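Bench book, test kitchen, Urnport
September, started 6.40 am

Batch 228 of the lemon and caraway bun, or as Sudheer calls it, the bun that will outlive us all. Changes from 227: caster sugar down a spoonful, caraway toasted and then left whole, zest rubbed into the sugar by hand. Oven as before. Tin as before. Optimism slightly down.

Dough came together faster than yesterday and felt tight. I added a splash of milk and did not write down how much, so whoever repeats this batch will have to splash in the same spirit. First prove went well past the hour. The proving cupboard says 28 degrees and my thermometer says 24, and I know which of the two I'd lend money to.

Out of the oven: good colour, decent dome, bottoms a shade dark on the back row. Crumb is closer than I'd like. Flavour is the best we've had. The whole seeds are the right call, and I will be telling Shobha so at some length, as she was for grinding them.

Shobha's note, added at 11: "I was for grinding HALF of them. Lemon fades by the second bite. Glaze?"

Fine. Glaze.

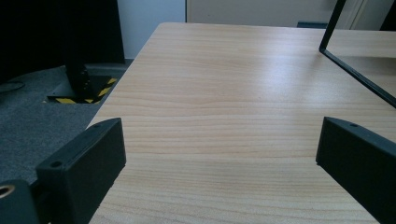

Glaze trial, two versions. A is icing sugar and lemon juice, nothing else. B is the same with a spoon of the Osow syrup, which arrived in a tub big enough to bathe in and which we are apparently committed to. A sets matt and cracks when you look at it. B stays glossy but tacky, and took a paper bag with it when I tested the wrap. For judging shine I want the same light each time, and the pale tabletop with the glare across it is no use at all: the middle washes out enough to lose some of the grain, never mind a thin white glaze. Dark tray underneath from now on, please, and look at it from the shadowed end.

Costing, for the Thevar café order. They want 359 buns for the opening weekend, a number I have queried twice and which they have confirmed twice, with increasing firmness. I've allowed for a few spoiled on top and put the syrup in at full price. The back row problem needs sorting before then or we lose a tray's worth every bake. Try a second sheet under the tin.

Sudheer has been through the Govano order book and says we sold 3,434 plain buns last quarter with no glaze, no caraway and no meetings. I have asked him to keep this sort of research to himself.

Tasting at 3 pm. Four of us plus the delivery driver, who has firm views. A preferred for flavour, B preferred for looks, driver preferred the plain one. Shobha wants A with half the syrup. So do I, annoyingly.

For 229:
Milk weighed this time
Half the caraway ground (one batch only, to settle it)
Glaze A with half syrup, brushed on warm
Double sheet on the back row
Somebody buy a new thermometer for the proving cupboard, or a new cupboard

Stopped at 4.15. Took six home. Neighbour's dog got one and made no comment on the crumb.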